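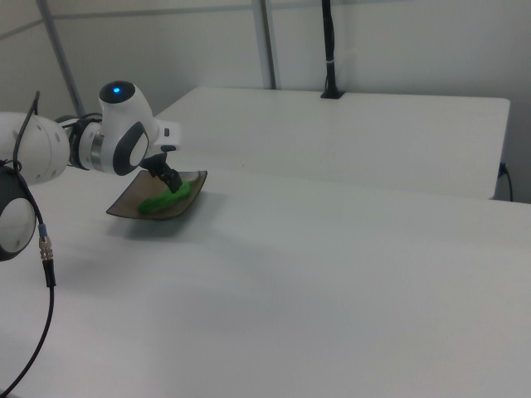 Figure 4.1 Robotic arm with its gripper at a small rectangular plate.

CHAPTER 4
Gutters and Downspouts

Objectives
After studying this chapter, you should be able to:
Name the parts of a residential gutter system.
Work out the roof area that drains to each gutter run.
Lay out a gutter with the correct slope.
Choose hangers for a given fascia.
Decide where the water goes once it leaves the downspout.

Key terms
apron flashing, drip edge, elbow, end cap, fascia, hanger, miter, outlet, run, splash block

Introduction
One inch of rain on 100 square feet of roof comes to a little over 62 gallons of water. On a small house, a single storm can send more than a thousand gallons over the eaves. Without gutters, that water lands in a narrow strip next to the foundation. It wears a trench in the soil, splashes dirt on the siding, and can find its way into the basement or crawl space.

A gutter system collects the water at the eave and carries it to a place where it can do no harm. The work isn't complicated, but it is easy to do badly. Most callbacks come from one of three errors: a run with too little slope, hangers set too far apart, or a downspout that empties right at the corner of the house. All three can be avoided at the layout stage, before any metal is cut.

The chapter follows one job from start to finish. The Bremell house is a one-story ranch with a plain gable roof, asphalt shingles, and wood fascia on both long sides. You used its roof plan in Chapter 3 to figure shingle quantities. Keep that plan handy, along with the table of rainfall rates on page 21. 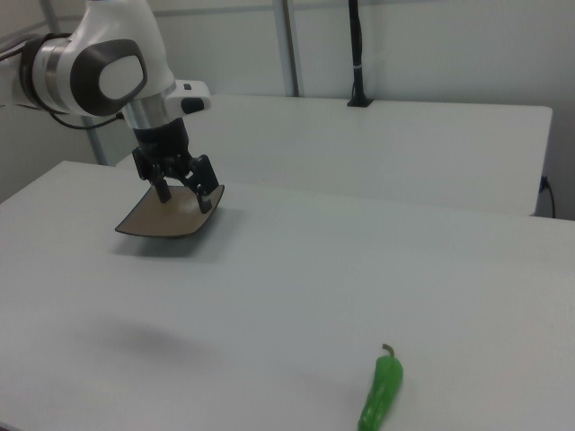 Figure 4.2 Arm and gripper.

4.1 Parts of the System
The gutter itself is a trough that runs along the fascia. The two common shapes are K-style, with a flat back and a shaped front, and half-round. K-style holds more water for the same width and can be fastened straight to a flat fascia. Half-round is often seen on older houses and usually hangs from brackets.

Gutters are sold in sections or formed on site from a coil. Sectional gutter is joined with connectors and sealant, and every joint is a place where a leak may start. Site-formed gutter has seams only at the corners and outlets — the reason most contractors prefer it for long runs. The machine costs a good deal, though, and a small shop may do better to hire that part out.

Corners are made with miters. Most are 90-degree pieces, either inside or outside. A bay window calls for a different angle, and these miters often have to be ordered ahead or cut by hand. Check the plan for them early.

Hangers hold the gutter to the fascia. Hidden hangers clip inside the front lip and are screwed through the back. Space them no more than 24 inches apart in mild climates and closer where snow is expected. Drive the screws into the rafter tails where you can. Fascia boards that feel soft under an awl must be replaced first, and this should be a separate line on the estimate. 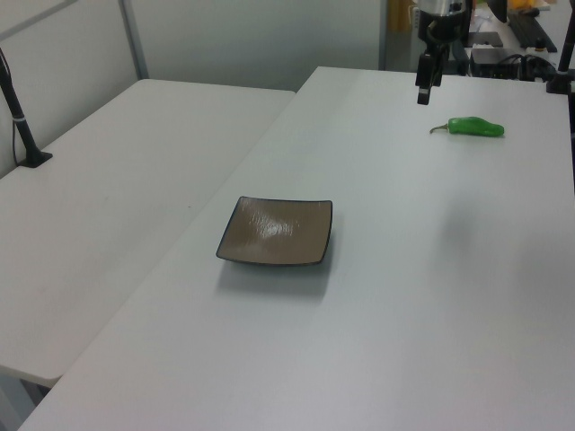 R. Nair
Lead Instructor, Residential Exteriors
Dollimholm Trades Institute

4.2 Before You Measure
Walk the whole house before you set up a ladder. Look for stained siding, washed-out mulch, and low spots in the soil. Mark these on your sketch. They tell you where the old system failed, or where water has been falling with no system at all.

Next, sight along the fascia from each end. Few fascia boards are level, and you can't use the board as your guide for slope. Snap a chalk line that drops a quarter inch for every 10 feet, starting at the end farthest from the outlet. On a run of more than 40 feet, put the high point in the middle and slope both ways — this calls for a downspout at each end.

Write down the length of each run, the number of corners, and the height from the eave to the ground. The worksheet at the end of Section 4.3 has a space for each.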